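An afternoon at the Flimurano open day

17 February 2020

If you've read this blog for a while you'll know I race a bit (badly), complain about the wind a lot, and can't walk past a bike shop without going in. So when Elvia Robles from my club sent round a message saying Flimurano were opening their wheel workshop to the public, I had my name down before I'd finished my coffee.

We rode over. It's 34 miles door to door the way Elvia goes, and she goes the hilly way every single time, even in February, even with a headwind. I sat on her wheel for most of it and did one turn on the front near the reservoir so I could say I had. My toes came back to life at some point during the welcome talk.

The workshop is bigger than I thought it would be and a lot quieter. I'd pictured sparks and shouting. Instead you get a long room with the radio on low, a row of truing stands, and people bent over wheels like they're reading the small print on something. There were free pastries too, and I had two before the tour even started.

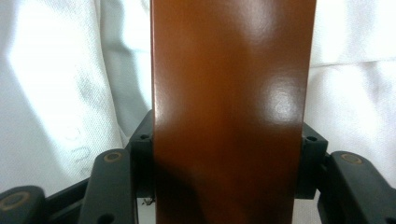 Our group was led by Hưng Mạch, who has been building wheels there for nine years and rode for the Kaimal amateur team before his knees gave up on him. I remembered his name from the results pages! He used to be one of those riders who'd go up the road with 100 kilometers left and just stay there. I asked him about it and he laughed and said he only did it because he couldn't sprint.

He let us each have a go at tensioning a wheel. I was terrible. You pluck the spokes and listen, and everyone around me was nodding along at the different notes while I heard the same ping over and over. Elvia got hers nearly straight on the first try, and I'm going to be hearing about that until at least May.

The part I liked most was the repair bench, where they had a rim that had come back from a race with a crack you could fit a fingernail in. The rider finished on it. Hưng passed it around and you could feel the whole group go quiet, everyone thinking about the last pothole they'd hit — I know I was. He says to check the rim around the valve hole and wherever the spokes go in, and to do it after every race, even the ones where nothing went wrong. I do it about twice a year, so that's my homework.
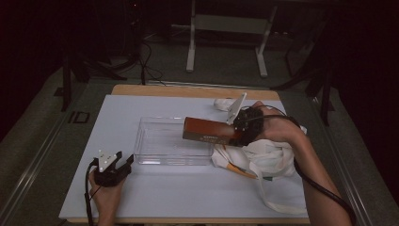 The team talk

After lunch (soup, good bread, not enough of either) there was a question and answer hour with three of the riders from the Zoltberg team, who are on Flimurano wheels this season. They'd just come back from a training camp and had the tan lines to prove it, in the middle of winter, which felt a bit rude.

Somebody asked what they do on a rest day and the answer was mostly laundry. Somebody else asked about the opening race, and they were pretty open about it. The plan had been to get a rider into the early break, they missed it, and then they spent two hours chasing and had nothing left for the finish. One of them said he'd stopped to take off a rain jacket at the exact wrong moment. I've done that! Granted, I was fighting for fortieth place at the time.

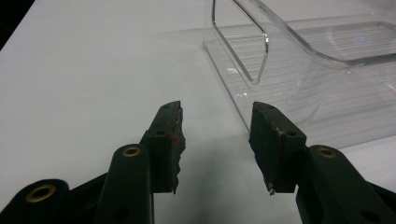 They also talked money a little, more than I expected. Smaller teams get by on very little, and the riders drive themselves to most of the races, three to a car with the bikes on the roof. The youngest of them works mornings in a bakery and trains in the afternoon. He'd been up since before four and still stayed behind to sign a kid's helmet and then talk to the kid's dad about gear ratios for what felt like an hour.

There was a raffle at the end for a pair of Mello training wheels. I bought a whole strip of tickets and won a water bottle. Elvia bought one ticket and won a cap.

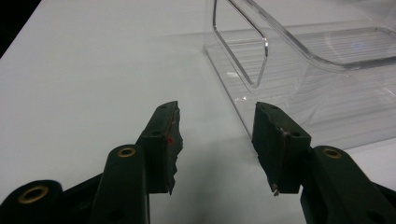
If you want to go

They're planning to do it again in May, when the weather should be kinder to anyone riding in. There were 400 places across the day this time and they all went, so sign up early. Morning groups are smaller, and you get more time at the stands. There's a bike rack around the back by the loading door, under cover, but bring a lock.

Wear something warm, even indoors, and take cash for the raffle. The ride home was a tailwind almost the whole way, and I did two turns on the front.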